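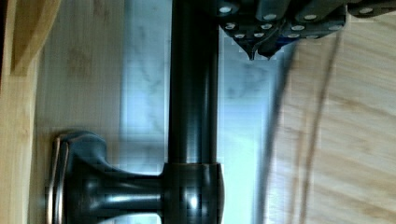
A long rod in dark bronze.

Findwood Court Watch: Your Questions

I get a lot of the same emails, so I finally put the answers in one place. Last touched up in August.

What is this site?
It's me, writing up what happens at the Findwood court of appeals. I started after the Zultevden zoning case, when I wanted to know what the judges had decided and couldn't find one plain paragraph on it anywhere. So I read the whole opinion (635 pages with the attachments, never again) and wrote the paragraph myself.

Are you a lawyer?
Nope! I used to type transcripts for a living, which means I'm comfortable with the vocabulary and very patient with footnotes. Please don't take anything I write as legal advice. If you've got a case of your own, talk to a lawyer or call the legal aid line.

Can anyone go and watch an argument?
Yes, and I wish more people would. Most arguments are open to the public and you don't have to sign up. There are 32 public seats, and they only fill up for the big ones. Doors open at 8:30 a.m. Bring a sweater, the air conditioning in there is something else.

Can I take my phone in?
You can carry it, but it has to be switched off, and silent doesn't count. Notebooks are fine, laptops aren't unless you have a press badge.

How long before there's a decision?
Anybody's guess. The quickest one I've covered took 21 days and the slowest ran well over a year. The court doesn't announce a date ahead of time either. Opinions go up on the clerk's page in the morning and I check it with my coffee.

What's the difference between a concurrence and a dissent?
A judge who concurs agrees with who won but has a different reason, or wants to add something. A judge who dissents thinks the wrong side won. You can also get one that concurs in part and dissents in part, and those are the ones I have to read twice.

Why do you call it "the Kong case"?
Kong is the name of the paving company that brought it. The full caption has 129 parties in it and I'm not typing that out every time.

Will you be covering the Alta bridge appeal?
Yes. Briefs are still coming in, so there's not much to say yet. I'll put up a short guide before the argument and a longer piece once we have a ruling.

Do you take sides?
I have opinions like everyone else, and when I share one I put it under its own heading so you can skip it. The summaries are meant to be useful whoever you were rooting for. If you think I've been unfair, write to me, I do read those.

You got something wrong. Now what?
Send me the page and the line and I'll look it up. Corrections go at the top of the post with a note on what changed.

Can I reprint a summary in our newsletter?
Sure, go ahead! Just keep it whole and link back to the original.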